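3.2 How the small films found their money

I went into this part of the study expecting to hear a lot about grants. Most of what I heard was about friends, cousins and day jobs (and one very patient landlord). Vikas Chauhan shot his first feature, Meklow, with 814 backers behind him, and he still answers their emails!

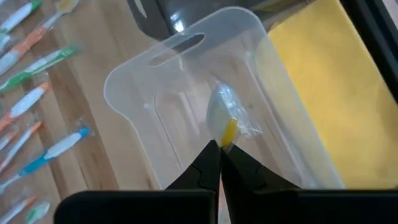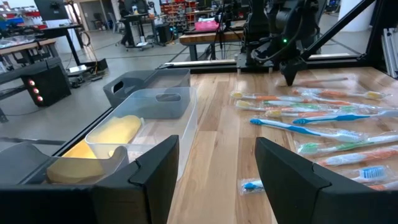
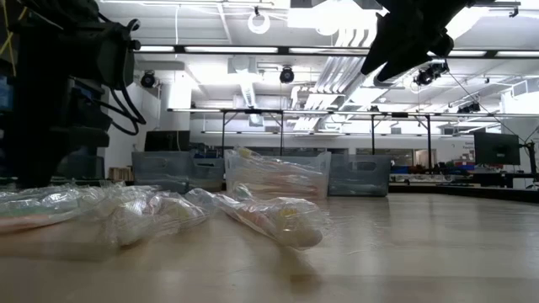
Figure 4. Items in clear plastic wrapping, in all three views.

Did a bigger crowd of backers mean a bigger audience later on?

For the films I followed, only a little. Yevdokiia Marchuk's Cleser had 190 backers and sold 1,728 tickets in its first month, while Meklow, with its far larger crowd, stopped at some 3,000 after a whole year of touring. I'd been so sure the numbers would line up neatly, and they just don't. Marchuk puts hers down to the Q&A nights, which she ran herself in every town, and I'm inclined to believe her, though two films is a thin base for a claim like that. I come back to the touring question in Section 4.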